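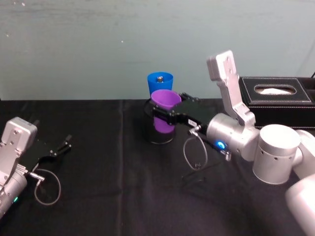

In Defense of the Bad Meeting Room

14 Nov 2013
Reading time: 4 minutes

My town is about to spend a good deal of money on making people comfortable while they disagree. The plan for the new Busarstead community building calls for "flexible gathering zones," upholstered seating, and a wall you can write on. The old hall on Redthorpe Street, where I have spent a shameful share of my adult evenings, will be sold, and I expect it will become a place that sells expensive bread.

I would like to say a word for the old hall before the bread gets there.

The old hall is awful. The chairs fold, sometimes with you in them. The heat has two settings, and the other one is off. The coffee tastes of the last event. In December you can sit through a zoning hearing in your coat and still leave unable to feel your feet, and you will leave on time, which is my whole point.

A meeting is a thing that grows to fill the comfort provided. I have sat in good rooms. A few years ago I did some work for a company called Nikzad, which had a conference suite with leather chairs, bottled water, and a bowl of those mints that are soft in the middle. We once spent 90 minutes in there deciding what to call a spreadsheet. We broke for sandwiches and came back to it. At the end somebody proposed that we meet again, and people looked pleased.
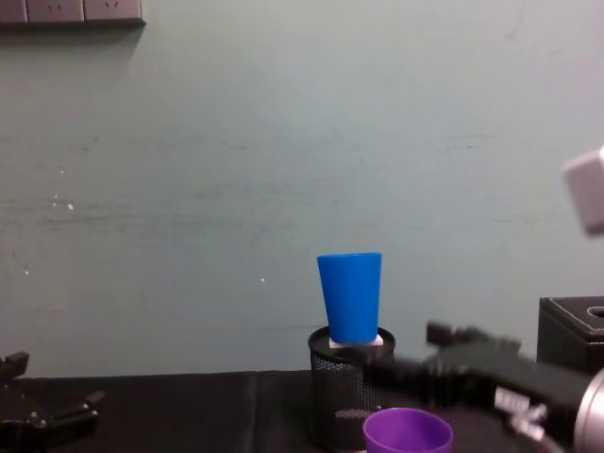 Compare the Redthorpe Street hall, where the whole town budget has been known to pass before the radiator finished knocking. People there speak briefly. They say what they came to say, they sit down carefully, and they go home. The man who wants to talk about the storm drains talks about the storm drains, and he does not feel invited to move on to his theory of the schools.

I know what the other side says, having been seated next to them. They say a welcoming room brings in people who would otherwise stay away. Maybe so. The brochure for the new building promises seating for 400, and I have been to enough public meetings in this town to know that we could welcome them with a brass band and still have a row each to put our coats on. What keeps people away is that the meetings are at dinnertime and concern sewers. A beanbag will not fix this.

They also say that color and soft surfaces help people think. The designers have a whole page on it, with swatches. I have never had an idea because of a cushion. I have had several in waiting rooms, one in a parking garage, and the best one of my life on a bus with a broken window, when I realized I did not have to finish law school. 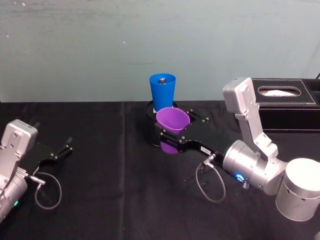
Black cloth and a plain wall.

Then there is the cost. The furniture line alone in the proposal comes to 1,249 dollars for each "soft pod," a pod being a chair that has been to college. I asked at the open house what was wrong with the tables we have. I was told they were "not activating the space." I have thought about this remark on and off for weeks. I have leaned on those tables, eaten off them, voted on them, and once stood on one to get away from a bat. I thought the space was activated fine.

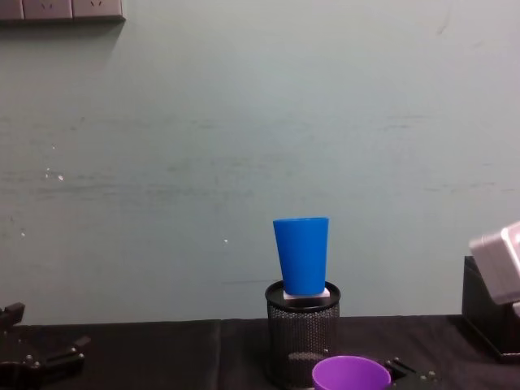

What I mean by a bad room is really a dull one, and dull is cheap. You need four walls and a flat place to put things. A room earns its keep by staying out of the way, and the marks on it are a record of people having had other things to look at. Give me the grayish wall with the scuffs on it and the dark cloth over the table, and a strip of outlets where a person can find one without asking a wall panel for permission. The new building will have its outlets in the floor, under little brass lids. I have met those lids before, in Nismont, at a library that won a prize, and I watched a grown man go around on his knees for most of a lecture looking for one that opened.

I don't expect to win this. Three thousand three hundred and forty-five people signed the petition for the new building, and the petition against it is in my kitchen drawer with my name at the top and my sister's under it. She says she thought she was signing for a package.

So I will go to the new place. I will sit in the pod. I will probably like it, and that worries me more than the money, as I have a lot of opinions about storm drains and up to now I have been too cold to share them.

COMMENTS (4)

foldingchair says:
The bat was there again last month. Glad to hear you two have met.

Eastsider says:
Easy to be charming about a cold hall if you can manage the front steps. My mother can't. The new building has a ramp and I would put up with any number of pods for that.

mapleandthird says:
Eastsider is right and the column should have mentioned it. Agree about the coffee though.

gutter_watch says:
I am the storm drain man, or one of them. I do have a theory about the schools.

RECENT COLUMNS
The Parking Meter Is Not Your Enemy
Why I Gave Up on the Self-Checkout
A Short List of Soups I Will Not Discuss
Leaf Season and Its Machines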